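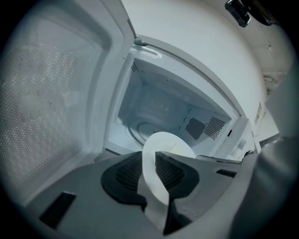 What did the group decide about the break room microwave?
It stays for now, with a cleaning rota and a fixed amount set aside for a replacement.

Minutes, Ahonen Building Users' Meeting
September 26, 2025
Room 509

1. Minutes of the August meeting
Agreed with one correction: the Podilis office has moved to Room 1321, and the door list should say so.

2. Microwave, break room
Promar staff reported that the microwave had been left dirty several times in August. Food was dried onto the turntable and the side vents had splashes on them. The office manager has a spare glass turntable in the supply closet if the present one breaks.
Agreed:
– Users cover their food and wipe up spills the same day.
– The turntable is washed in the sink every Friday-equivalent closing shift, by the firm on rota. Promar takes the first month, Podilis the second.
– No scouring pads inside the cavity. The dark square cover on the inside wall is to be wiped gently and left in place.
– The door is left open for a few minutes after cleaning.
A new microwave was discussed. The meeting set a limit of $200, to come out of the shared kitchen budget of $4000. Podilis asked for one with a larger turntable – no decision on that.

3. Refrigerator
Unlabeled food will be thrown out at the end of each month. Labels and a pen will be kept in the top drawer.

4. Supplies
Dish soap and paper towels are low. The Stundard order goes in next week. Promar asked for unscented soap and this was agreed.

5. Other business
The break room light switch sticks. Reported to building maintenance, no date given yet.

Next meeting: to be set by email.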